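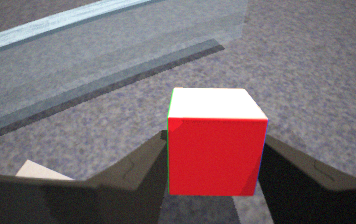 # Pick up the cube. No, the other way up

My first attempt at teaching a robot lasted 40 seconds and ended with a cube on the wrong side of a wall. My second ended with no cube at all. It had been flicked clean out of simulated existence, or at least off the mat, and I was told kindly that this would be logged as a failure.

The robot lives inside a computer at Nolico, a small outfit above a tile showroom in Javudside. It has an arm, a two-fingered gripper and no weight whatsoever. You drive it with a handheld controller, wiggling your wrist in a kitchen chair while a much larger wrist wiggles on the screen. Every wiggle is recorded. Do it well enough, often enough, and a program called Rarner studies your efforts and has a go on its own.

Well enough is the sticking point. The job on the day I visited was to pick up a cube with differently coloured sides and turn it until the side you'd been asked for faced up. White was the easy one, I was assured. I got white on my ninth go and looked around for someone to congratulate me.

The trouble is that you can't feel anything. In my own kitchen I can find a sugar cube in the dark. On the screen I closed the gripper on plain air, twice, a finger's width in front of the thing I was after. The experienced drivers swing the view down close before they commit, and then squeeze slowly. They also breathe out, like people threading a needle.

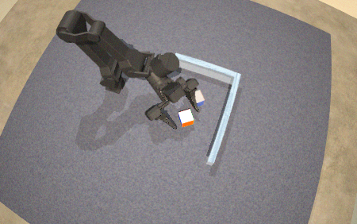
Then there's the wall, a low, pale blue corner that sits on the mat and looks as if it couldn't stop a marble. It stopped me. Come in too flat and the fingers clip it. Come in too steep and the wrist ends up in a pose that would send a human to a physio. I developed a personal technique of approaching from the far side and hoping, and was asked to please leave that one out of the recordings.

They can afford to be choosy. Since June the drivers have put together 3152 demonstrations and kept 719 of them — a rate of rejection I've only otherwise met in publishing. The rest were too jerky, too slow, or involved a long pause while somebody answered the door. A robot will copy the pause. One early version of Rarner used to reach for the cube, stop dead and hover over it, and it took an afternoon of replays to trace the habit back to a driver who liked to sip his tea mid-grasp.

The plan is to reach 1000 good ones, then try the same lessons on Dekker, the real arm, which was bolted to a bench under a dust sheet when I was there. Dekker has weight, and motors that grumble, and a cube that will stay lost if you flick it behind the filing cabinet.

Before I left I had one more turn. I lined up, breathed out, squeezed, and lifted the cube clear of the mat without touching the wall. I turned it over with what I felt was real style and set it down red side up.

They'd asked for blue. It was logged.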